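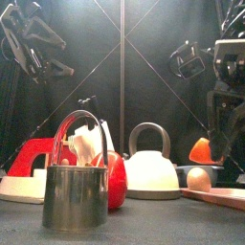
Steel pot with arched handle, dark gray tabletop.

Skivunness Household Words

Version 4

Skivunness is a word list for things that people keep in a kitchen. It was started at Noltmont, a small evening school for adults, where the learners needed to read recipes and shop labels before they needed grammar. The list is a plain text file, and it can be used in any flashcard program that reads tabs.

What is in the package

words.txt — 103 entries, one on each line
groups.txt — the same entries, sorted in 7 groups
notes.txt — remarks on difficult words
CHANGES — what was changed from one version to the next

Format of an entry

Each line has four fields with a tab between them: the word, the plural, the group, and one short sentence. The sentence uses the word in its most usual meaning. Example:

pot	pots	cooking	Put the lid on the pot.

The file is in UTF-8. Please do not open it in a spreadsheet and save it again, the quotation marks get changed and then the import fails.

How the words were chosen

We began with 40 words from the Dreßler reader, which the school has used for many years. The other entries came from the questions of learners in class. A word was taken only if it was asked in more than one course. For this reason the list has "colander" but no "ramekin".

Spelling is American. Where British English has another word, it is written in notes.txt and not in the entry itself.

Known problems

"Pot" and "pan" are not the same in every home, and the two sentences we give do not make the difference very clear. The word "dish" stands in two groups — this is intended. The plural of "cutlery" is left empty, and Prunder versions before 7 show an error for an empty field. The error can be ignored.

There is no sound. We had recordings for the first group, but the quality was too different from one speaker to the next, and they were taken out in September.

License

Free for teaching and private use. If you print the list for a class, please keep the name Skivunness on the page. Corrections are welcome in the issue tracker, one word for each issue. They are read every Friday.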